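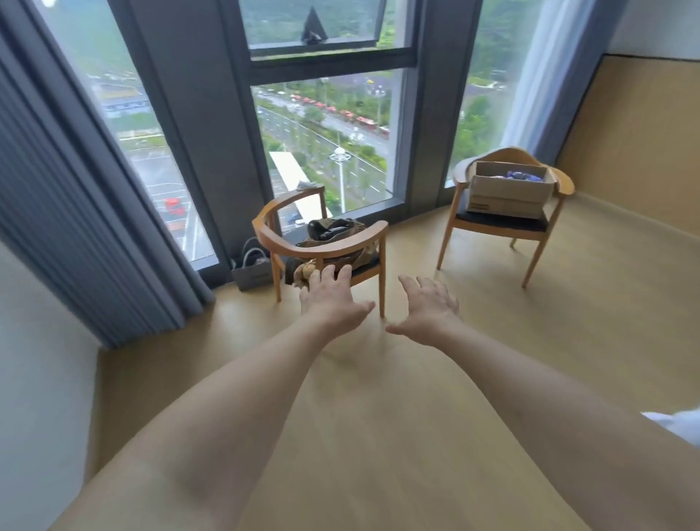 Does anyone know if the Ternen open day at Lodcombe is worth the trip if you don't work in automation?

It depends how you feel about watching a machine tidy up slowly. Entry is free, you get close to the arms, and the staff will answer anything you ask, but allow a whole morning and eat first.

pelmet_pete
Went to this one. I'd add that "close to the arms" means behind a strip of yellow tape, and that the man minding the tape took it very seriously. Still, I enjoyed it. They had one arm sorting soft things from hard things into 2 bins. It did a sponge, thought about it, did a tin, thought about it, and so on until lunch.

gasketqueen
Was that the Milošević gripper? The one with the padded fingers?

pelmet_pete
That's the one. Borislav Stan gave the talk on it. Good speaker, dreadful microphone.

oldmanrivet
I was at the same talk and came away less charmed. Stan said it had done 600 picks that week and dropped 13. Fine. What he skipped past was who had put all the objects out, facing the right way up, with a nice gap between them. My kitchen drawer does not come with a nice gap.

pelmet_pete
He did cover that, in the questions. Somebody asked what happens with a heap and he said heaps are next year.

oldmanrivet
Heaps were next year when I went in April.

gasketqueen
To be fair, 13 out of 600 is better than I manage with the washing up.

tallboy77
I think you're both being hard on it. The stuff people want done at home is exactly the stuff that's miserable for a machine: a bag slumped on a chair, a soft toy half off the seat, a cardboard box with shiny crumpled things in it. You look at that and know what to grab. The arm has to work out where the bag ends and the chair begins. I thought Stan was straight about how far off that is.

oldmanrivet
Straight, yes. The leaflet less so. The leaflet said "ready for the home". Whose?

tallboy77
The leaflet was written by the sales side. I have never met a leaflet I believed.

ninebob
Did anyone see the Clustwood bit? It was on the programme for the afternoon and I had to leave for my train.

gasketqueen
Yes, Clustwood is their planning software. You show it a room and it lists what it would move and in what order. Cleverer than the arm, in my view, though much less to look at. It wanted to move a coat before the chair the coat was on, then changed its mind, and there was a small cheer.

pelmet_pete
I missed the cheer. I was in the queue for tea -- one urn, one tap, no robots anywhere near it.

oldmanrivet
And there you have the one job in the building I'd have paid to see automated.

ninebob
Can you try anything yourself, or is it all standing and nodding?

gasketqueen
There were 2 hands-on tables. On one you wore a glove and the gripper copied you, a little late. I picked up a plum and put it down again. My nephew picked up a plum and the session was paused while they wiped the table.

tallboy77
The glove was the best part of the day for me. You find out how much your own hand does before it touches anything. I kept opening my fingers far too early and then hovering there like a man about to play the piano.

oldmanrivet
I'll grudgingly give you the glove.

pelmet_pete
Practical notes for the original poster: park at the far end, the near end is all staff. Bring a jumper, they keep the hall cold. The talk is upstairs and the stairs are slow when everyone leaves at once.

ninebob
Thanks all. Is there another one planned?

gasketqueen
The sign by the door said spring, with a sticker over the old date. I'd ring Lodcombe before booking a train.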